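## Folding and the Shared Linen Room

The linen room at Pladden House opens at 2 p.m., and by then most of the household's washing has been sorted. The residence keeps 773 pieces in circulation, from bath towels to crib covers, and its housekeeping office has long held that the last stage of laundry deserves as much care as the first.

Towels are folded lengthwise, then in 3, with the rounded edge facing out on the shelf. The office adopted this method from Pikow, its sister residence, where closets are narrow and a stack must come apart without falling. Terry cloth is shaken well before folding. Fabric softener was given up two years ago, after staff found that it left the loops flat and slow to take up water.

Fleece is handled separately. A plush blanket picks up lint from cotton, and the pile mats where it is pressed or rubbed. The Tang wing, which houses families with young children, washes its fleece on a cool cycle of some 30 minutes and dries it on low heat – never with towels. Printed patterns soften over time, and the office does not retire a blanket on that account.

Folding is done on the beds, where a spread blanket gives a clean surface for the smaller pieces.

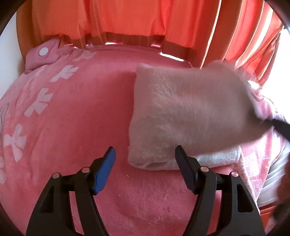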